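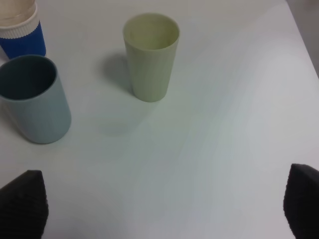 A pale green tumbler on a white tabletop.

2022-05-26
11 comments | 1,059 shares

The town of Zimerport has the best tap water I have ever tasted, and I will happily argue with anyone who says water doesn't taste like anything. It does! It tastes like the rock it came through and the pipe it sat in, and in Zimerport the rock is limestone and the pipes are, for the most part, newer than I am.

I went up there in December, which everybody told me was the wrong month. The lake was gray, the ferry was down to two runs a day, and the bakery by the dock had a handwritten sign saying it would open "when it's light." But cold water season is when the springs above town run clearest, and I wanted to try them before the snowmelt got in and muddied everything up.

There are three sources, and people take sides. Fiveck is the one on the hill, 2,254 feet up, and it feeds the old part of town. The water is hard and a little chalky, with something almost sweet at the end. Nornell comes out lower down, behind the school, and is much softer. Tea drinkers swear by it. Then there is Kos, a small roadside spring with a stone trough and a place to park maybe four cars, where folks fill jugs on the way home from work and stand around talking long after the jugs are full.

My plan was to try all three side by side at the kitchen table in the place I was renting.

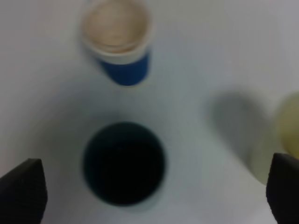

The trick with tasting water is temperature. Straight from the fridge, everything is just cold. Let it sit for an hour and the differences come right up – Fiveck got chalkier, Nornell went so round and mild I could hardly find it, and Kos had a faint iron edge, like a clean spoon. I made my neighbor from across the landing try them without telling her which was which. She picked Fiveck in one sip (she grew up on it, so maybe I should have expected that) and then drank the rest of it while explaining what was wrong with the other two.

What I love most is how ordinary this is to the people who live there. The town has 1,336 homes on the public supply, and the water office prints a one-page sheet every spring with the hardness numbers for each source. People keep it on the fridge. The woman at the hardware store told me which spring to use for beans (Nornell, the skins stay tender) and which for bread (Fiveck, no question). I tried the beans. She was right!

If you go, the path to Fiveck starts behind the church and takes most of a morning. It's steep near the top and the last stretch can ice over, so wear real boots. Kos you can reach by bus, and you should bring your own jug, as the hardware store runs out of them on weekends.

Related stories
The soup towns of the north shore
How to read a water hardness report
Winter ferries worth the wait
Baking bread with hard water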